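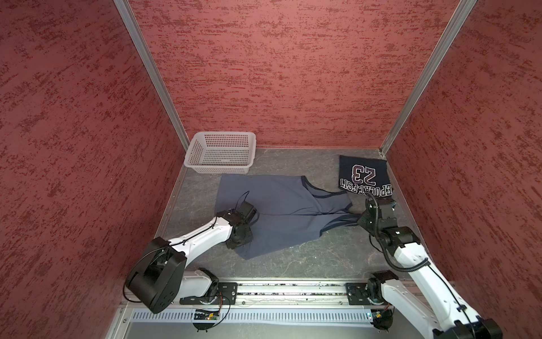 March, bindery bench, started writing at 4:40 p.m.

Proof copy of the Clukent anthology came off the press this morning and it looks terrific. I've been grinning at page 12 all day. The night harbor spread finally has a real black in it, and you can still see the ropes. Last round the ropes were gone completely and the whole left side looked like a hole in the book.

What changed: we dropped the total ink on the dark pages and let the blue do less of the work. I also stopped trusting my monitor and went by the printed strips. Strip C won, the one with the pencil tick in the corner. Strips A and B are in the flat drawer under the guillotine if anyone wants to argue with me. B is very close and has slightly nicer skin tones on the fisherman story, so if we ever do a second printing I'd like to try B for that story only and C for everything else.

Paper is the Åberg uncoated, cream, the heavier of the two. I was nervous about it because the lighter one showed through on the six-panel pages, where you could read the back of the sheet in the white gutters. The heavy one doesn't. It also takes the dry brush lines beautifully, they go a little soft and look like they were made on the page. It does drink ink, so expect the mid grays to print a step darker than you think. I lifted the grays in the two gray-wash stories and left the line art alone.

Lettering. Checked every balloon at full size against the script, twice. Found:

- p. 7, panel 2, "it's" should be "its"
- p. 19, tail points at the wrong sister
- p. 31, the sound effect runs into the trim. Pulled it in by a finger's width, and it reads better there anyway
- p. 44, the last caption is a size smaller than all the others. It's been like that since the first draft and we all read straight past it!

All four are fixed in the working file. The print file is NOT updated yet. Whoever opens it next, please export fresh and don't patch the old one. Patching is how we ended up with two page 28s in the autumn book.

Signing edition

50 copies, hand sewn, with the tipped-in print at the front. The regular run is 2,011, which is an odd number that came out of how the sheets divide, and I've grown fond of it. Everything in the regular run goes out to the glue binder, so what follows is only about the 50.

Tried three sewing patterns on dummies made from spoiled sheets.

Dummy 1: plain link stitch, thin thread. Opens flat like a dream. Spine is too loose, and after opening and closing it for ten minutes the middle sections had started to walk forward.

Dummy 2: same stitch over tapes, thin thread. Solid. A bit stiff at the harbor spread, and that's exactly where I want it to open wide, because the boat crosses the fold.

Dummy 3: over tapes, thicker waxed thread, tension eased off a touch in the middle two sections. This is the one. The boat crosses the fold without losing its mast. I actually cheered. The swell at the spine is more than I'd like, but a night under the weights should take some of that out. Will measure tomorrow and write it here.

Thread use on dummy 3 was higher than I'd figured, so we'll need another spool before we get to the end of the 50. Same color, the rust one. Please don't buy the orange, it looks close in the shop and terrible next to the endpapers.

Covers. The Erico board arrived and it's flat and clean, with none of the warping we had from the last batch. Cut enough for 20 cases and stopped there, because I want to see one finished book before I cut the rest. Grain runs head to tail on all of them, I marked each one lightly in pencil on the inside. If you cut more, mark them too.

Cloth test: the gray cloth with foil lettering came out crisp at the second temperature mark on the stamper. At the first mark the small letters in the subtitle broke up, and at the third the foil spread and filled the "e". Second mark, count of three, firm pull, no wiggle. I did four in a row like that and couldn't tell them apart.

Blind-stamped the little gull on the back cover too, no foil, just to see. Oh, it's lovely. You hardly notice it until the book tips toward the light. I'd love to keep it. It adds one more pull per case, so nearly 3 hours over the whole edition once you count setting up the plate. I think it's worth it. Leave a note below if you disagree.

Tipped-in print. The artists will sign these before they're glued in, which means they have to travel flat and come back flat. Interleave with glassine, board on both sides, tape the edges of the boards and never the prints. Send a few spares. Last time someone's pen blotted on two of them and we had nothing to swap in.

Glue for the tipping: a thin line of paste along the inner edge only. I tried the white glue first out of laziness and the sheet cockled within a minute. Paste was fine. Brush it on over scrap, lay it down, bone folder through wax paper, leave it alone.

Brondbridge launch

The shop at Brondbridge has said yes to the back room for the evening, and they'd like a process table! I'm thrilled, I've wanted to do this for years. My idea is to lay out one short story from start to finish: thumbnail, pencil page, inks, lettering proof, strips A to C, a folded sheet, dummy 1 (people can handle that one, it's falling apart already), dummy 3, finished book. Let people pick things up. I want kids pulling on the thread.

Things to ask the shop: how long the table is, whether there's a lamp, when the doors open so we can set up before the line forms.

Still to do

- fresh export of the print file with the four lettering fixes
- measure spine swell on dummy 3 after pressing
- one complete book, sewn, cased, stamped, by the end of the week
- rust thread
- check the colophon names the right paper, the draft still has the lighter one
- ask whether the gull artist is happy with the gull being stamped without ink

5:55 p.m. Dummy 3 is in the press between the two gray boards, turned down snug. Please don't borrow the weights.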